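Speaker notes, Plarnora open day, garment handling session
2019-01-02
Emília Tóth, Grilel

Slot is 25 minutes including questions. Keep the introduction short. The group has already had the site tour and knows the Astotley building.

Opening. The task is hanging and rehanging clothes on a rail in a furnished bedroom. State the scope: two arms, one operator station, ordinary garments, no fixtures on the hangers. Say early that the cell is a room with a bed, a wardrobe and a radiator in it. Visitors from packaging expect a conveyor.

Grasping. A shirt on a hanger has no fixed shape. We take one grip high, near the shoulder, and one low, near the hem. The high grip carries position and the low grip controls swing. Force limits are set per fabric group. Shiny synthetics need a wider pinch than wool.
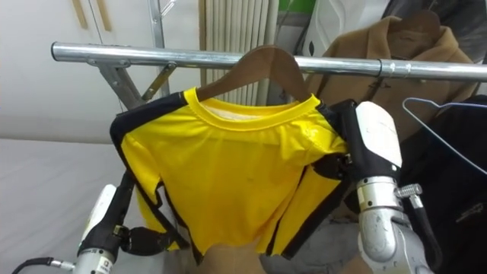
Mention that grip points are chosen again for every attempt. The Rusnák planner scores candidates and discards any that would bring the two wrists too close together. Planning time on the current computer is nearly 800 milliseconds. Do not promise a lower figure for June.

Rail. Metal rails reflect light and confuse depth readings. Thin wire hangers are worse, and an empty one can drop out of the depth map altogether. We use color and depth together and accept a slower approach speed for the last 12 centimeters.
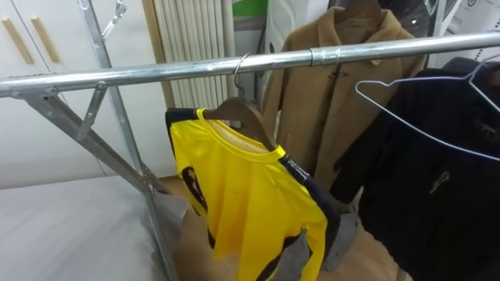
Neighboring garments count as obstacles. The coat is heavy and barely moves when touched, so the planner treats it as rigid. Light items get a soft margin. If asked about crowded rails, say that spacing is a known limit and move on.

Flat surfaces. Picking up from a bed is a separate routine. The hanger hook lies flat, and clear plastic over a garment produces highlights that look like edges. The routine looks for the hook first and the neck opening second. 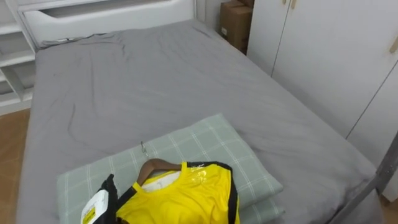 Explain the scoring. A run is accepted when the hook is over the rail and both grippers have released. Garment orientation is logged but not scored. We stop after 7 failed attempts and reset by hand.

Live run. Ask visitors to stay behind the tape. Operator confirms the stop button aloud before power is enabled. Two runs at normal speed, one at half speed with commentary.

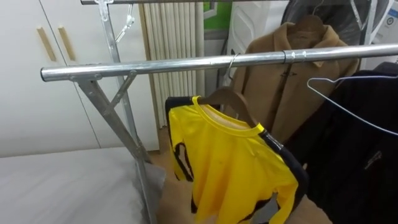 Radka asked at the rehearsal whether a twisted garment should really pass, given that a shop would send someone to straighten it. Answer: it passes under the present rule, and the orientation log is kept so that the rule can be tightened later without repeating the runs.

Questions. Pricing goes to the Grilel desk in the lobby. Safety documents are available on request. Leave the last slide up with the contact address.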